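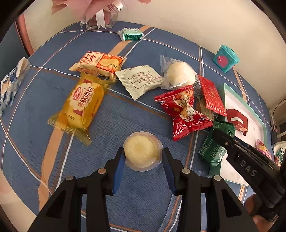 사내 간식 지원 제도 개편 안내

총무팀은 11월부터 사내 간식 지원 제도를 일부 개편하여 운영합니다. 이번 개편은 지난 상반기에 실시한 복리후생 설문 결과를 반영한 것으로, 응답자 1,093명 가운데 다수가 개별 포장 제품의 확대와 신청 절차의 간소화를 요청하였습니다.

종전에는 부서별 담당자가 매월 수기로 신청서를 작성하여 제출하였으나, 앞으로는 사내 구매 시스템 스콜론(Skolon)에서 직접 품목을 선택할 수 있습니다. 신청은 매주 목요일 오후 5시에 마감되며, 마감 이후 접수된 건은 다음 주 물량으로 이월됩니다. 선택 가능한 품목은 빵류, 과자류, 젤리류, 음료 등 290종입니다. 알레르기 유발 성분은 품목별 상세 화면에 표시됩니다.

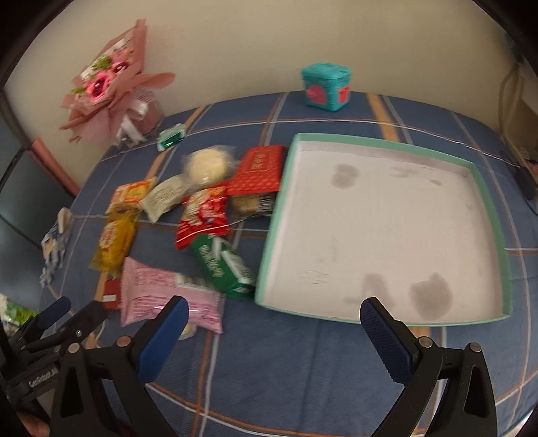 공급 업체는 기존의 브루스뷔(Brusby)에서 만시야(Mansilla)로 변경됩니다. 만시야는 물류 창고와 본사 간 거리가 가까워 주 2회 배송이 가능하며, 소량 주문에도 별도의 배송비를 부과하지 않습니다. 1인당 주간 지원 한도는 3,794원으로 조정되었고, 사용하지 않은 금액은 해당 월 말일까지 합산하여 사용할 수 있습니다. 다만 개인 간 한도 양도는 허용되지 않습니다.

복리후생 담당 외르크 드레슬러(Jörg Dreßler) 부장은 "부서 규모에 따라 지원 수준이 달라진다는 의견이 오랫동안 제기되어 왔다"며 "개인별 한도 방식으로 전환하여 형평성을 높이고자 하였다"고 설명하였습니다.

교대 근무자와 외부 파견 인원도 동일한 기준을 적용받습니다. 파견 인원은 소속 부서장의 확인을 거쳐 근무지 주소로 수령할 수 있으며, 주소 변경은 신청 마감 전까지 시스템에 등록하여야 합니다. 수령한 제품에 이상이 있는 경우에는 개봉하지 않은 상태로 총무팀에 반납하시기 바랍니다.

기타 문의 사항은 사내 게시판의 복리후생 항목을 이용하여 주시기 바랍니다.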